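Speaker notes: Collecting grocery demonstrations at Lekville
Wurkance meetup, March, afternoon session

Before starting
Check the clicker. Laptop on power. Say who we are and move on, since the host will already have read the bio. Questions at the end, except for words people don't know. Those they can shout out.

Slide 1. What the talk covers
I work on the Orneck data set. Orneck is a collection of demonstrations of household and shop tasks, done by a robot with a person driving it. We use them to train a policy that takes in camera views and joint readings and puts out the next short stretch of motion. The talk is about the collecting. There is very little about the model, and if you came for the model I can send you the write-up.

Slide 2. Why shopping
We wanted a task with a lot of small choices in it. Picking one item out of a pile is hard in a way that picking one block off a clean table isn't. Things lean on each other. You pull one and the next one slides. The driver has to decide which item to go for, and that decision ends up in the data whether we write it down or not.

It also joins up with tasks we already had. Things get picked, they go in a basket, the basket goes somewhere, and then things come out of it. Each part can be trained by itself or as part of a longer run.

Slide 3. The produce display
Artificial vegetables and fruit throughout. Real ones would change from week to week and we would never be able to compare a run from Sunday with a later one. The shapes are what matter to us: napa cabbage is wide and rounded, cucumbers are long and packed side by side, peppers are small and shiny, carrots point every which way. Each one asks for a different grasp.
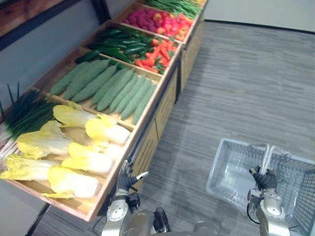 Pause on this slide. The rule for drivers is that both arms have a job. One picks, the other looks after the basket. Early on we let people park the arm they weren't using, and the policy learned to park it too, including at times when the basket needed steadying. Now we ask drivers to keep the second arm where it could help.

Mention height. Basket on the floor and produce up on the display means the arms are working at two levels. Drivers find it tiring to look back and forth. We stop for a break when the grasps start getting sloppy, and the driver is the one who calls it.

Slide 4. What counts as one example
An example starts when the driver says go and ends when the item is released in the basket and the arm has moved clear. If the item falls on the floor and the driver picks it up, we keep it and tag it as a recovery. If the driver gives up, we keep that as well, in a separate folder. Please don't delete failures. We deleted a pile of them at the start and have been sorry about it since.

Instructions are typed after the fact by someone other than the driver. "Put a cabbage in the basket." Plain words, no color unless it is needed to tell two items apart.

Slide 5. Changing the setup
Between examples we move things. Swap items inside a compartment, turn the basket a little, shift the robot sideways. The changes are boring to do and easy to skip, so they are on a printed sheet and the helper ticks them off. Zeman is our name for that sheet and for the script that makes it. It picks the changes for you. People are bad at being random. Left alone, they turn the basket the same way every time.

Slide 6. Basket on the table
Same kind of task at the other end. The basket belongs on a round table, and a round table gives you less room than you think. There's no straight edge to line up against, so drivers judge the placement by eye. Some let the near side hang over the rim. We don't correct this during a run. Afterward the reviewer marks whether the basket is safe to let go of, and that mark is kept with the example.

Watch for the free hand. It should stay open and away from the table until it's wanted. Also cables: check them before every move of the base. A snagged cable shows up in the joint readings as a strange tug, and the policy will copy it.
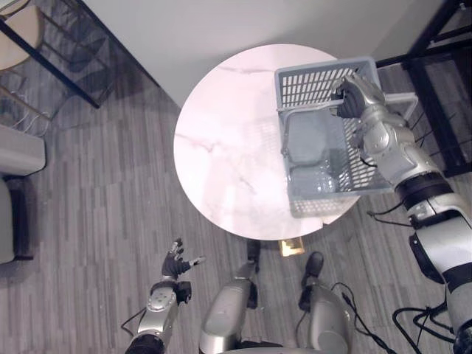 Slide 7. Review
Every example gets watched by two people. They don't see each other's marks until both are done. Where they disagree, we look at it together on a big screen. Most of the arguments are over where an example should be cut, and few are over whether it was any good.

Slide 8. What we would do differently
Write the reviewer's guide before the first run. We wrote it afterward and had to go back over everything.
Give new drivers a day of practice that isn't saved.
Put the same driver on both ends of the task at least once, so they see what a badly loaded basket does later.
Keep the lights the same for a while, then change them on purpose.

Slide 9. Questions
Likely ones: Can we have the data? Not yet, the tags for Lekville are still being checked. Do drivers need a robotics background? No. Patience helps more. How long does one example take? Depends on the item; the cabbages are slow.

Leave this slide up while people ask.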